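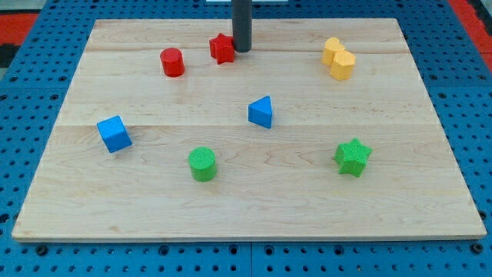
Billville toy library to move into former shoe store in November

The Billville Toy Library will leave the basement of the MacPherson Street community hall and reopen in the former Jimby shoe store on Tuesday, giving it a ground-floor home for the first time.

The library lends toys, puzzles and games to families with children up to age eight. It has 881 items in its catalog and 243 member households, most of them from Billville and the farms to the north. The basement room was set up for a much smaller collection, and for the past two years the larger items have been kept in a locked storage unit behind the hall. Families who wanted a ride-on toy or a play kitchen had to ask a day ahead.

"People were carrying strollers down fourteen stairs," said Keegan Boychuk, who runs the library. "We lost members over it. They told us so when they turned in their cards."

The Jimby store closed last winter and the space has been empty apart from a short run as a tax office. It has a level entrance, a restroom with a changing table and parking in back. The lease is for three years, with an option for two more. Boychuk would not give the rent but said it was more than the hall charged and that the library had budgeted for it.

Part of the moving cost was covered by a sale of retired toys in September, which brought in more than the library had planned on. Fodura, the shelving company on the county road, sold the library used display units at a reduced price and delivered them last week. The old metal shelves will stay at the hall, which plans to use them for the food pantry.

Membership fees will not change this year. A household pays $40 a year and can borrow up to four items at a time for three weeks. Families who receive food or housing assistance pay nothing. Late returns cost 50 cents a day per item, and the library will keep its practice of dropping the charge if the item comes back complete.

Missing pieces remain the biggest headache. Each toy goes out in a bag with a tag listing what should be in it, and staff check it against the tag when it comes back. Last year 155 items were pulled from the shelves at some point and held until a part was found or replaced. Most went back out within a month. Puzzles with one piece missing are moved to a free shelf by the door, and that shelf is coming along to the new location.

The library is also changing how the collection is arranged. At the hall, toys were shelved by age group. In the new space they will be shelved by type — building toys in one section, puzzles in another, pretend play along the back wall — with a colored sticker for age. Boychuk said parents with more than one child had been asking for that for years.

Hours will be longer. The library will be open Tuesday through Friday from 10 a.m. to 5 p.m. and Saturday from 9 a.m. to noon. The Saturday story hour, which stopped when the hall's upstairs room was booked for other groups, will start again once the carpet is in.

The basement location is now closed for packing. Anything due during the move can be kept until the new site opens with no late charge. Returns should not be left outside the hall or in the book drop at the public library, where two board games were soaked by rain last spring.

The library will take donations of toys in good condition after the first two weeks. It cannot accept stuffed animals, car seats or anything with a recalled part. Battery toys should come with the battery cover and its screw.

The mailing address will stay the same until the end of the year.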